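Trarnitz T2 Two-Slice Toaster: Bench Review
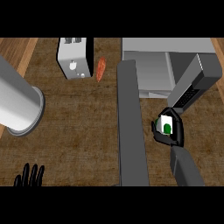
Page last changed: Tue 21 December

The Trarnitz T2 is a two-slice toaster sold through kitchen supply stores and by mail order. I bought the review unit at full retail price in April and used it as the only toaster in my kitchen from then on. It replaced a Vaughan Compact that had reached the end of its useful life when the lever stopped latching. Where I compare the T2 to the Vaughan, I mean the Vaughan in working condition.

Scope

I wanted to know four things: how even the browning is, how much the result drifts when the toaster is used several times in a row, how well the slots hold bread of different thicknesses, and whether it can be cleaned without tools. I did not measure power draw. Dennis Hebden has covered that for several two-slice models and has better meters than I do.

In total I ran 400 slices. All of the timed runs used the same supermarket white sandwich loaf, bought the day of the test and kept sealed until use. Rye, bagel halves and frozen waffles were run separately and are not part of the timing figures.

Controls

The dial runs from 1 to 6 with no detents. It turns smoothly, but the printed line on the knob is narrow and hard to read in poor light. I put a dot of nail polish on mine at the setting I use. The buttons are Cancel, Defrost and Reheat. Reheat ignores the dial and runs a fixed short cycle. Defrost adds time to whatever the dial says. Cancel releases the lever right away, every time I tried it.

The lever has a firm stop. Lifting it past the rest position raises small items high enough to grip, although an English muffin half still needs care.

Browning

At setting 3 from a cold start, the cycle ran 141 seconds. Color was a medium tan over most of the face. The bottom edge was consistently darker than the top, a band the width of a finger. Turning the slice over and running it again evens this out but dries the bread. The two slots do not match either: the slot nearer the lever is slightly paler. Below setting 4 you have to look for the difference. At 5 and up it is obvious.

The two faces of a single slice match well. This is where the T2 beats the Vaughan, which always left one face lighter.

Repeat use

Most timer-based toasters get darker on the second and third loads because the chamber is already hot. The T2 tries to correct for this by shortening the cycle. It overcorrects on load two and undercorrects from load four on. If you make breakfast for two people you will get a pale second round. If you make it for six you will want to turn the dial down half a step after the third round. Waiting two minutes between loads removes most of the effect.

Amber Marsden, who has the same model, reports the opposite on load two: hers comes out darker. We compared notes and could not find a difference in method. Unit-to-unit variation seems the likely answer, and two units are too few to say more than that.

Slots and guides

The guides close on the bread as the lever goes down. They center a standard slice correctly. Thin-sliced rye leans toward one side and browns unevenly. Bagel halves fit if they are cut straight. Thick hand-cut bread fits if you keep it under an inch; anything thicker catches on the guide at the top and may not eject. I had three jams, all with hand-cut sourdough, all cleared by unplugging the toaster, letting it cool and turning it over.

Frozen waffles work well on Defrost at setting 2.

Cleaning

The crumb tray pulls out from the back, so the toaster has to be moved or turned to reach it. The tray is shallow. It needs emptying every 80 slices or so if you want to avoid a burnt smell, more often with seeded bread. Not everything falls on the tray. A fair amount lodges at the ends of the slots and has to be shaken out.

The outside wipes clean with a damp cloth. Fingerprints show mostly near the lever.

Cord and feet

The cord is short. It reached my outlet with little to spare, and a counter with outlets at one end only may be a problem. The feet grip well on stone and laminate. On a waxed wood surface the toaster slides when the lever is pressed, and you end up holding it with the other hand.

Compared with the Plevano

The Plevano two-slice costs more and has longer slots. Graham Clegg lent me his for a weekend. It browns more evenly from top to bottom and handles oval loaves that have to be trimmed for the T2. It is also slower at the same shade, and its crumb tray is no easier to reach. If you mostly toast bakery bread, buy the Plevano. For ordinary sliced bread I saw no reason to pay the difference.

Verdict

Adequate, with good face-to-face evenness and a weak second load. I would buy it again at a discount. I have asked Trarnitz whether the cycle correction has been revised on newer units and will update the Repeat use section if they reply.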